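The back room and its blinds

Nov 9, 2018

So I've finally had a go at the back room. Regular readers (hello, both of you) will know I've been putting this off since we moved to Irthorpe, and that the door has mostly stayed shut with a draught excluder shoved against it so I didn't have to think about what was going on behind it. Well! It's got blinds in it now, or rather it had blinds all along and I've made my peace with them.

Let me go back a bit. When we first looked round the house I had grand plans for that window. Proper lined curtains, a deep green, maybe a pelmet if I was feeling brave. I even sent off for swatches from a place called Ondel, who do lovely heavy fabric and charge accordingly. The quote came back at £998 for one window, and that was before the pole. I had a little sit down and a biscuit.

Then I thought I'd go for something in between and looked at Roman blinds, and got as far as measuring up. I am hopeless at measuring up. I did it on three separate evenings and got three separate widths, and the last one was 1,142 mm, which I wrote on the back of my hand and then washed off doing the dishes. I took that as a sign and left the horizontal ones where they were.

And do you know, once they'd had a clean they were perfectly all right. I'd been so rude about them! My mum had the same sort in the kitchen when I was growing up and they were always a bit sticky, and I think I'd been holding that against every slatted blind I've met since.

The cleaning, though. I've tried all the ways. There's the sock method, where you put an old sock on your hand and run it along each slat, and it works nicely for dust but not for anything that has got a grip. There's the bath method, where you take the whole lot down and soak it, and I did that once in our old flat and never got it to hang straight again. This time I did it in place with a bowl of warm water, a squirt of washing-up liquid and a microfibre cloth folded over the blades of the kitchen tongs. The tongs were Ruth Paucar's idea (she commented on my oven post back in June, thank you Ruth!) and I'm a convert. You do the top and the underside of the slat in one go. Elastic bands to hold the cloth on, and start from the top, or you'll be dripping grey water on the ones you've just done. I started in the middle, of course.

It took me two podcasts and most of a third. My shoulders were not pleased.

The walls were next. I'd bought a tin of Hostik in a sort of chalky off-white called Marulanda, which sounded warm and sunny in the shop, and I painted a test patch behind the door and lived with it for a week. In the end I left the window wall as it was. It's a pale greyish white that I would never have picked off a chart, but it goes well enough with the blinds and I'd lost the will to move the furniture again. The Marulanda is going in the downstairs loo, where it can be as sunny as it likes.

What I really like in there is the gloom. I know you're supposed to want light, light, light, and every magazine tells you to hang a mirror opposite the window, but with the slats tipped shut the whole room goes soft and dim and I find I can think.

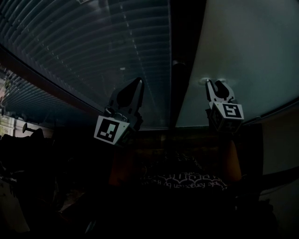 I've been going in there after lunch with a cup of tea and leaving my phone in the kitchen. Twenty minutes, sometimes longer if the tea's still warm. My other half says I've invented the nap, and he may have a point.

Still to do: a lamp, because it gets properly dark by teatime now and I keep walking into the chair. I've set myself a limit of £200 for that and a rug together, so it'll be charity shops and a bit of luck. I want something with a fabric shade and a switch on the flex, the kind you can find with your hand without looking.

If anybody has a good way of keeping the dust off slats between proper cleans, please do leave it in the comments. Somebody told me to wipe them over with a tumble dryer sheet, but we haven't got a tumble dryer and I feel daft buying the sheets just for that. I'll report back on the lamp.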